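Bon, ça y est, j'ai fini par m'y mettre : le grand tri avant le déménagement. Trois ans dans cet appartement, et je découvre des choses dont j'avais complètement oublié l'existence (coucou le moule à gaufres en forme de sapin !).

On part en avril, à Brestberg, et Romain a décrété qu'on ne prendrait que neuf cartons de cuisine. Neuf ! Il n'a visiblement jamais ouvert le placard du haut.

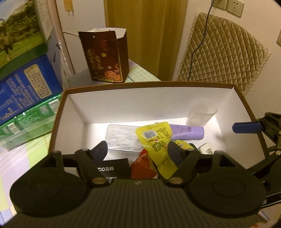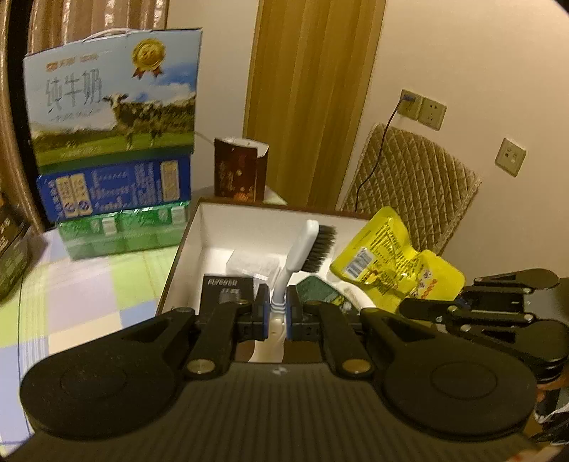

*Les cartons, et sur la deuxième photo une brosse à dents.*

Le plus dur, pour moi, ce sont les livres. Les casseroles je m'en fiche, les vêtements ça va à peu près, mais les livres… J'en ai déjà donné une bonne pile à Châu, qui m'en a rendu trois le lendemain en me disant que je les regretterais. Elle avait raison pour deux. Le troisième est un manuel de bouturage que je n'ai jamais lu, mais bon, il est revenu, il reste.

Côté transport, j'ai demandé un devis chez Tradetti et un autre chez Jitholm. Le premier m'a rappelée dans l'heure, très aimable, avec un prix à faire pleurer. Le second voulait savoir combien de marches il y avait jusqu'à la porte – j'ai dû redescendre en chaussettes pour vérifier – et j'attends toujours sa réponse. Du coup Lâm propose de louer une camionnette et de tout faire nous-mêmes en deux voyages. Je l'adore, mais la dernière fois qu'on a porté une armoire ensemble, on est restés coincés au deuxième étage avec la voisine derrière nous et ses courses qui décongelaient.

Et puis il y a le canapé Eskildsen, acheté d'occasion, énorme, pas pratique, et que j'aime d'amour. Romain a mesuré la nouvelle cage d'escalier : ça passe, avec presque 3 centimètres de marge. Moi je dis que c'est large !

Si vous avez une bonne technique pour emballer les plantes vertes, je prends tout en commentaire. Le ficus me regarde de travers depuis hier.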